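Lab finds soft objects need slower demonstrations, not more of them

2026-07-27

A group at the Odau robotics lab has reported that the way people move while recording training examples matters more than the number of examples, at least when the objects being handled are soft.

The work, led by Ryan Wragg and released as a technical report, looked at one of the most common household chores given to robots: picking loose items off a table and putting them in a bin. The group recorded 3000 demonstrations using hand-held grippers, in which a person does the job directly and the recordings are later used to train a control policy for a two-armed robot. No robot is needed at the recording stage, and the group says it chose the method for speed and cost.

Policies trained on the full set did well with rigid items such as blocks, cups and boxes. With stuffed toys, folded cloth and small pillows, they did poorly. The robot would often close on an object, lift it a short way and lose it, or push it along the table without getting a grip at all.

Wragg's team first assumed the set was too small. They recorded more soft-object examples in February and trained again. The results hardly changed.

"We had people who had become very good at the task," Wragg said. "They would close and lift in one motion, and a person can do that because they feel the toy give. The policy can't feel it. All it has is what the cameras and the gripper width tell it, and in those recordings there was almost nothing between open and gone."

The team then wrote a new set of instructions for the people doing the recording. They were asked to approach a soft object with both grippers, make contact, hold still for a moment, and only then close and lift. If the object sagged or turned, they were to set it down and start over instead of correcting in the air. The report calls this a staged contact demonstration.
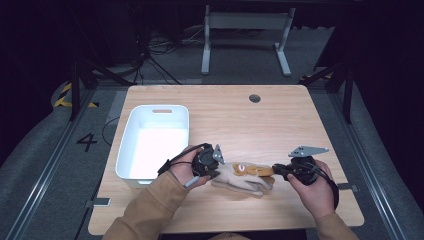
How many staged demonstrations did it take to see a difference?

The team saw a clear gain with 428 of them, added to the original set. Smaller batches of 50 helped with stuffed toys but made little difference with cloth.

With the 428 added, the rate of dropped soft objects fell by nearly half in tests on the lab's own robot. Scores on rigid objects stayed where they were. When the team took out the same number of older soft-object recordings, so that the total stayed at 3000, the gain was almost as large. The authors take this as the strongest sign that the quality of the motion was the cause.

Tests were run on five soft objects the policy had not been trained on. Each trial began with the object placed by hand at a position drawn from a fixed list, and the trial ended when the object was in the bin or the time limit ran out. A drop that landed in the bin by accident was scored as a failure. Two people scored each trial from video, and a third settled any disagreement.

The report also covers what happened when only part of the new instructions was followed. Holding still after contact gave most of the benefit. Using two grippers in place of one helped with longer objects, which tend to bend in the middle when lifted from one end, but made no measurable difference with short ones. Setting the object down and starting over had a smaller effect, although it did appear to teach the policy to try again. In the baseline tests the robot usually carried on toward the bin with nothing in its grippers. After the change it went back for the object in many of those cases.

Malcolm Haworth, who works on grasping at Tsoukalas and was not part of the study, said the finding matches what his own group has seen but that he would like to see it repeated on other hardware.

"The pause is a cheap fix and I expect people will try it right away," Haworth said. "What I can't tell from the report is how much depends on the fingers. A flat, stiff finger on something fuzzy is a hard case. With a softer pad you might not need the pause, or you might need a longer one."

Haworth also pointed to the cost in time. Staged demonstrations take longer to record, and the people doing them reported that the pauses felt unnatural at first. Wragg said output per shift dropped when the new instructions came in and recovered only partly. The lab now uses staged recording for soft objects only and leaves rigid ones as they were.

There are other limits. All of the recordings were made on tables of the same height under steady indoor lighting, and the bins were always in reach of both hands. The team did not test objects that were wet, heavy or tangled together. Clothing was left out on purpose – a shirt with sleeves behaves differently from a folded cloth and the group plans to treat it as a separate problem.

The policy itself was not changed between tests. It is a standard imitation learning model of moderate size that takes in camera views and gripper width and puts out short sequences of motion. The authors say they kept it fixed so that any change in the results could be traced to the recordings. They did not compare it with models that use touch sensing, which might pick up the same information without any change in how people record.

Part of the cost of the work was covered by Lemitz, a maker of sorting equipment, which also supplied some of the test objects. The company had no part in scoring the trials, according to the report.

The lab has put the written instructions given to its recording staff in an appendix, along with the scoring rules and the list of start positions. The recordings will follow later this year under the name Grernex, once the audio has been removed and the files have been checked. Wragg said the older soft-object recordings will be included as well, marked separately, so that other groups can run the comparison themselves.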